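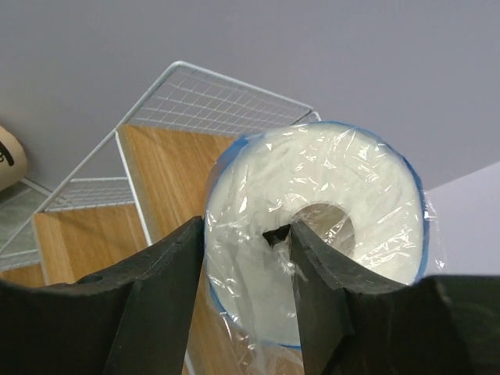
2. Before you order

1. Measure the table first. Leave 2 feet clear behind the rail for cables.

2. Price 2 arms, not one — the Wulo rail kit is sold for pairs.

3. Budget 3 sets of fingers per arm. Edges chip, and film-wrapped goods are hard on them. 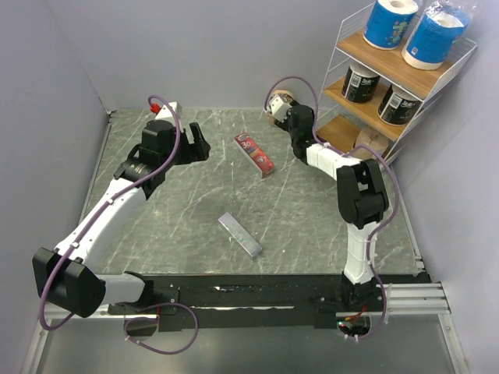 4. Set aside $800 for shelving, test stock and spare cabels. Goes fast.

Note: Palldale ships rails seperately. Order by April.

CAUTION: no power to arms until rail is bolted down.

Vorance set-up guide, February 2026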